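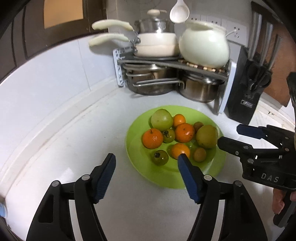

Catrin Cadwaladr

2018-02-17 – Prenusley, the kitchen advice service, today publishes its guide to keeping fruit on the counter. It is shorter than the last one. Much of what gets repeated about fruit bowls did not survive our editing, and we would sooner print 15 pages we can stand behind than 30 we can't.

The guide starts with the mixed plate: mandarins, small green tomatoes and bigger green-yellow fruit sharing one lime-green dish in front of the corner pot rack. It looks cheerful. Whether it is a good way to store anything is another question, and readers who swear by it have so far sent us opinions and very little else.

"People tell me a pretty plate makes the family eat more fruit," said Lowri Hopkin, who edited the guide. "Maybe. I'd like to see the peels."

Hopkin also doubts the claim that tomatoes must never sit beside citrus. The guide suggests trying both ways at home for a week and writing down what spoils. Large fruit gets a page to itself, mostly on whether it belongs on the plate at all or would do as well straight on the counter, where a soft spot is easier to find.

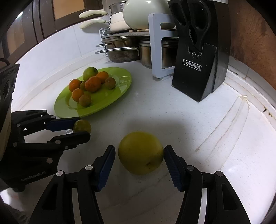

## Where to get the guide

Printed copies cost 3 dollars and can be ordered from Prenusley, PO Box 2176. A second part, on drawers and baskets, is planned for August – if the claims made for baskets hold up any better.

Press questions: Bleddyn Penry, Prenusley press desk.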